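Small Rooms, Quick Fixes: Sumeya Araya on the back room at Gezer

27 Mar 2024

Sumeya Araya has about a coffee's worth of time for me. She sets up shared rooms for a living, mostly the leftover ones. Back rooms, utility corners, the spot where the laundry ended up. Doğukan Tokgöz runs the building and sits in for the first part, then leaves to take a call.

The room we talk about is on the ground floor at Gezer. Small. Tokgöz wanted it for laundry and also for people who need to sit and fill in a form or get through some reading.

"Two jobs, one room," Araya says. "Everybody wants that now. Fine. But then you have to be strict about what goes on the floor."

The machines went to the wall first. White, round doors, one over the other.

"Side by side would have killed it. You lose the whole wall and then where does a person sit? Go up. Always go up if the ceiling lets you."

Tokgöz had wanted a counter over the top for folding. They argued over that for most of February, he tells me. She won. He still thinks he was right.

"I fold at home," she says. "Take it upstairs, fold it on your bed."

Then the chair. I ask why an office chair, why not a bench, and she gets going.

"A bench is where people leave things. Put a bench by a washer and it's a shelf in a week. A chair somebody will move. They want to sit so they clear it."

She likes a mesh back for a room like this. Air goes through, it doesn't look heavy, you wipe it down and your done. Black hides the scuffs. And the flat black panel on the front was the thing she held out for.

"One table. There's the white standing desk against the wall and no room for another, I measured it 5 times. So you stand there and write your thing, then you sit." 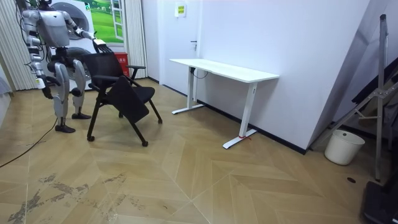
What it cost, and what she'd change

Total spend was $1,485, not counting the machines, which came over from the old place on Rornotby. Tokgöz gave me that number before his call. Araya thinks it could of been lower.

"Delivery. It's always delivery. Mesitz wanted one price for the chair and then another one to bring it up two steps. Two steps!"

The picture on the wall was hers. Green grass, pale sky, a bit of white window frame at the side. She picked it fast and doesn't regret it.

"People laugh at that sort of picture. But you're sitting there with the dryer going, look at something green. It's not deep."

And the red box underneath?

"Red box stays where it is. I don't decorate around safety stuff, I don't hang a plant on it. The one thing I tell people is keep the chair from living in front of it. Push it back over when you get up."

Do they?

"Some of them."

She has a second room to look at this afternoon, over at Brillach, 33 apartments sharing one laundry and no chair at all. She's already got opinions. Hooks first, she says, then a decent light, then we'll see about seating. Same chair probably, if Mesitz drops the stair charge.

Tokgöz comes back in as she's putting her coat on. He asks about the folding counter again.

"No," she says, and asks him where she left her tape measure.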